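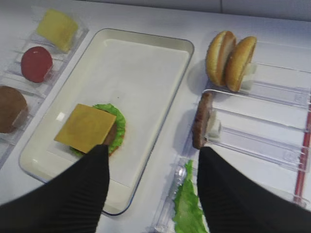 Figure 1. Toy burger pieces on a white tray: lettuce, patty and cheese.

Moving a Local Paper from Print Advertising to Memberships
Corey Ormsby
Media Management, final project report

1. Background

The Prirnville Courier is a weekly newspaper with a print edition and a website. It is owned by Fallel Media, which also runs a radio station and a printing business in the same county. Until recently most of the paper's income came from print advertising, mainly car dealers, grocery stores and legal notices. Two of the larger dealers stopped buying space last year, and the publisher started to look at reader memberships as a second source of income.

My project looked at how the commercial side of the paper handled the first months of the membership program. I did not study the newsroom except where its work affected sales.

2. Method

I spent 14 weeks with the commercial team, two afternoons a week. I interviewed the sales manager, both account representatives, the circulation clerk and the publisher. I also had access to the membership records, which are kept in a system called Vaster, and to the advertising order book, which is still a spreadsheet.

At the end of the placement I sent a short survey to all current members. There were 476 members on the list. After removing duplicate accounts and addresses that bounced, 412 were left, and the survey went to those.

3. How the team is organized

The sales manager reports to the publisher and sets the rates for print and web advertising. The account representatives divide the town by type of business. One takes retail and restaurants, the other takes services, real estate and public notices. Membership was given to the circulation clerk because she already dealt with subscribers. She has no sales target for it.

This caused some confusion in the first month. Businesses that wanted a membership for their staff called their account representative, who had no price to quote. A group rate was added in October and the calls now go to the clerk.

4. Findings

The membership has 3 levels. Most members are on the lowest one, which gives full access to the website and a weekly email. The middle level adds the print edition by mail. The top level adds events, but only one event had been held by the time I left, and several top-level members wrote in the survey that they had not been told of it.

Members most often said they joined for school board and county coverage. Sports came next. Very few mentioned the member discounts at local stores, although the sales team had put a lot of hours into arranging them. The Pasichnyk bakery, which was the first business to offer a discount, told the team that it was rarely used.

Advertising and membership were reported to the publisher on separate sheets with different month-end dates. I could not compare them without rebuilding both, and the version in Appendix B should be read with that in mind.

5. Recommendations

Use one monthly report for advertising and membership, closed on the same date.

Drop the store discounts when the current agreements run out, and put those hours into the weekly email.

Announce events to top-level members by mail as well as email.

Clean the member list in Vaster before each renewal notice. The duplicates I found came mostly from people who had signed up once for print and again for the website.

Appendix A: Survey questions
Appendix B: Combined income table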